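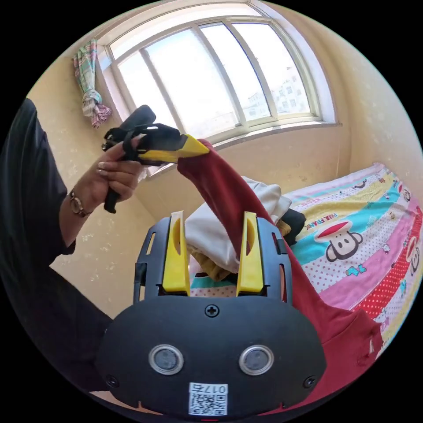
Garment folding is the reduction of a piece of clothing to a compact, regular shape by a series of creases, usually for storage on a shelf, in a drawer or in luggage. In the home it follows drying and comes before putting away, and it is commonly carried out on a bed, a table or an ironing board. The term covers flat folding, file folding and rolling. Hanging is treated separately.

Work surface

A bed is the most widely used household folding surface. It offers a large area at a height between the knee and the hip, and a sweater or dress can be spread at full width without hanging over the side. Its main drawback is softness. A mattress yields under hand pressure, so creases are less sharp than those made on a table, and a quilted or textured bedspread adds friction under the cloth. The friction is useful with slippery knits, which tend to creep on a polished tabletop. Patterned covers, striped ones in particular, are sometimes used as an informal guide for lining up hems.

Sorting

Clothes brought from a dryer or line generally arrive as a mixed pile. Two approaches are in use. In sorted folding, the pile is first divided by garment type or by owner, and each group is folded as a batch. In direct folding, the top item is lifted, folded and placed on the stack to which it belongs. Sorted folding needs more free surface but produces stacks of more even width. Direct folding suits small loads.

Items are normally lifted by a point that is easy to identify, such as a shoulder seam, collar or cuff. A long-sleeved top raised by a single point falls into a narrow diagonal band, with the body trailing on the surface. A second grip is then taken at the matching point on the other side, and the garment is opened out between the two. Lifting by the middle of the body is avoided where possible, as the sleeves may twist or turn partly inside out.

Flat folding of long-sleeved tops

The usual sequence is as follows.

1. The top is laid face down and smoothed from the collar toward the hem.
2. One side is folded inward along a line from mid-shoulder to hem.
3. The sleeve is turned back on itself so that it lies parallel to the folded edge.
4. The second side and sleeve are treated in the same way.
5. The hem is brought up to the collar, once for shelf storage or twice for a drawer.

The finished piece is turned over with the collar showing. Heavy knits are given fewer folds, and the sleeves may be crossed over the back to spread the thickness. Stretch fabrics are smoothed without pulling, as tension released after folding shifts the edges.

In the Druvarik method the sleeves are folded before the sides. This gives a thicker center and a narrower stack, and is mostly seen in shops with shallow shelving.

File folding and rolling

File folding continues the flat sequence until the garment forms a block that stands on its edge. Blocks are placed in a drawer in rows, so that every item is visible from above. Rolling replaces the last folds with a tight roll from hem to collar. It is common in travel packing - where it fills gaps around shoes and toiletry bags - but it is less suited to woven shirts, which take on curved wrinkles.

Folding aids

A folding board is a hinged panel set that moves the sides and hem of a garment to fixed positions. The Cedach board has two side flaps and a lower flap and is sized for adult tops. The Kavevum board adds a removable center strip for children's sizes. Both produce a folded width of 30 cm at the widest setting. Boards improve uniformity but need a firm base, and on a mattress the flaps tend to sink at the hinges.

Commercial practice

Laundries fold to a set width so that stacks can be wrapped or shelved together. The Thaweesak wash-and-fold service handled 1,025 tops in one October, of which 238 were returned on hangers at the customer's request. Its work sheet allows a difference of 2 cm between the widest and narrowest piece in a stack - anything beyond that is refolded before wrapping.

See also: Ironing; Clothes drying; Linen closet; Packing (luggage)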